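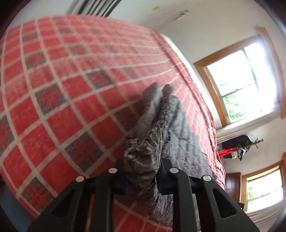
Ticket 494 – upstairs radiator stays cold, thermostat says it's heating
Opened 2022-08-29 by Lingyun Yu
Product: Torka wall thermostat with the Nernon radiator valves

Hi all! I know, who turns the heating on in August, but we're up in the hills and the nights have gotten chilly, and I'd like this sorted before it gets really cold. The downstairs radiators are fine. The one in the upstairs bedroom never warms up, even though the thermostat shows the little flame and the app says "heating" for that room.

Stuff I've tried so far:
Took the batteries out of the valve, waited, put new ones in. It beeps, the motor whirs, still cold.
Removed the valve from the app and paired it again. Took two tries, and now it's called "Room" and I can't rename it (separate bug maybe?).
Bled the radiator. Got a tiny hiss and then water, so I don't think it's air.
Turned the set point all the way up and left it for an hour. Pipe going in is warm, radiator is not.

The app also gives me error 400 when I open the history page, but only for that room. No clue if that's related.

Update: Haoran Lu from support wrote back and asked me to unscrew the valve head and look at the metal pin underneath. Well, there it was, pushed all the way in and not moving. He said to tap it gently and then pull it with pliers, but not too hard. I was pretty nervous – I had a bowl and towels on the floor – but after a few taps it popped out, and within minutes I could hear water running through!

Update 2: Warm top to bottom this morning. I ran the calibration again like Haoran said and the valve now opens and closes fine. Error 400 is still there though, and the room is still called "Room". Could you leave the ticket open for those two? Or I can start a new one, whatever's easier for you.

Status: pin fixed, app problems passed to Jinlong Cui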